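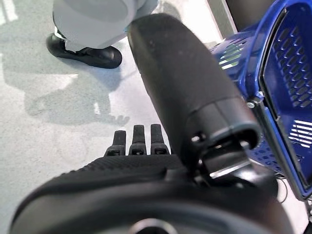 *Blue plastic, holes in the sides, thicker frame around the panel. The correct way to carry groceries.*

4 Nov 2022

Bring back the basket. That's the whole piece, you can stop reading if you're busy. I'm busy too, I have to pick up onions before six.

The Mimley on Tuler Street took theirs out in July. All of them. There used to be a stack just inside the door, next to the bad melons, and now there's a rack of gift cards. Carts only. Small carts, sure, a "compact" cart, but a cart. I went in for bread and a lemon and pushed a cage on wheels down four aisles like I was feeding a camp.

I asked at the desk. The answer was theft, people walk out with them. Fine. I believe it. I've seen baskets in garages, in dorm rooms, one full of tomato plants on a balcony. But 32 baskets went missing in a year, that's the number I was given, out of a store that size? They lose more than that in grapes. People eating grapes. Standing there, eating grapes.

My real suspicion is simpler. A basket gets heavy. That's the point of it! You put in the milk, you put in the potatoes, your arm starts to complain and you think, ok, enough, time to pay. A cart never says enough. A cart with three things in it looks sad and you start adding to it. I kept receipts for a month before and a month after, same store, same me, and I came home with crackers I don't even like. Two kinds.

Dale Cloutier, who I used to work with at Bimus and who disagrees with me about most things, thinks I'm being a snob about it. His argument: baskets are for people with good shoulders and no kids. He's got two kids and a bad shoulder. Point taken, and I'm not asking anybody to melt down the carts. Have carts. Have the ones shaped like a race car. Just leave a stack of baskets by the door for the rest of us.

And please, the plain kind. I have opinions here. Molded plastic with holes in the sides so it doesn't weigh anything and the dirt from the leeks falls out. A rim thick enough to grab if the handle is being stupid. Not the deep ones with the little wheels and the long handle you drag behind you. Those are luggage. They catch on your heel, they catch on other people's heels, and the person at the register has to dive into them head first to get your yogurt out. Somebody sold those to the supermarkets as an improvement and I would like a word.

Fabric ones, no. They go soft, they stain, they slump over on the belt. Wire ones are pretty and they eat sweaters. Plastic isn't glamorous and I know the arguement against it, but a thing that gets used every day for years and rinsed with a hose is not the plastic I lose sleep over. The clamshell around six cherry tomatoes is.

Kaewmanee, the little grocery past the bus depot, still has them. The aisles are too narrow for anything else, which probably saved them. You go in sideways, basket on the forearm, you squeeze past someone choosing limes, you both say sorry. I get out with what was on the list. Fish sauce, scallions, the good noodles. Maybe one thing that wasn't on the list, but one! It had to earn its spot, I was carrying it.

The parking lot people will say it's a city thing, and maybe it is. I walk to the store. If I'm walking home with it then I want to know what it weighs before I pay for it, and the basket tells me. With the cart I find out on the sidewalk, half way up the hill, bag cutting into my fingers, regretting the watermelon.

Also the register. Self checkout at Mimley has a shelf made for a basket. Still there. Nothing to put on it now, so people park thier coffee on it, and the machine asks them to remove the item.

I left a comment card. Then I left another one in different handwriting, which I'm not proud of. If you shop there, leave one too. The cards are at the end of the desk, under the lottery sign, bring your own pen. Ask for the blue ones back.

Ok. Onions.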